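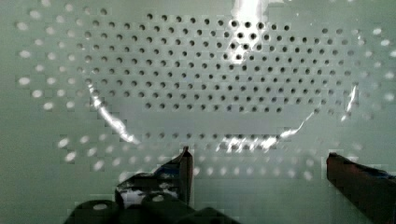
perfboard-and-film README

Last touched July 13, 2025. Notes are rough, sorry, will clean up when I get a minute.

What this is

Close-up photos of perforated panels with clear plastic over them. Film, sheet, bags cut open, whatever was in the packing drawer. 457 photos. Marlene Miranda started it in April for the Cokilgate shelf refit, where we had to sort wrapped panels from bare ones and kept getting it wrong by eye. Wagner Portela did the second half and most of the labels.

Good for: finding clear plastic on a busy background, glare, repeated hole patterns. Not good for: measuring holes. Don't measure holes from these, there's no scale in any of them.

Folders

adis – pale panels, round holes in offset rows
helter – white panels, square holes, straight rows
racz – mixed offcuts, hole shape varies (folder name has no accent, the labels file spells it Rácz, yes both are the same thing)
labels.csv – one row per photo
old – ignore

Labels

film: yes / no / unsure
glare: none / some / heavy
holes: sharp / soft / both
fold: yes / no

"both" means part of the pattern is crisp and dark and part is pale and smeared. Very common in adis. Use it even if the soft part is small.

"fold" is for a crease you can point to. A shiny streak alone doesn't count, put that under glare. We argued over this one and Marlene won. Older rows in racz were labeled before we settled it so some are probably wrong still.

"unsure" was used when two of us disagreed. Please don't guess and change it to yes.

How the labels were done

2 passes. Wagner first, Marlene second without looking at his. Roughly 50 came out different, mostly glare some vs heavy. Those got talked through and fixed, except the unsure ones.

Known problems

Edges of the plastic are hard to follow. Often all you get is a bright line and then it just stops. No outlines for that reason, only whole-photo labels.

Blown out spots in plenty of them. Left alone, no edits to brightness or color.

Near duplicates in helter, same panel with the film nudged over a bit. Keep them on the same side if you split for testing.

Comma missing in a couple rows of labels.csv, your reader might choke. Will fix.

To do

Finish rechecking fold in racz
Delete old
More bare panels – we are short on film: no
Write a propper changelog

Use

Fine to use and share inside the refit group. Anyone else ask Marlene first. If you fix labels send the whole csv back, not just the changed rows, teh merge last time was a mess.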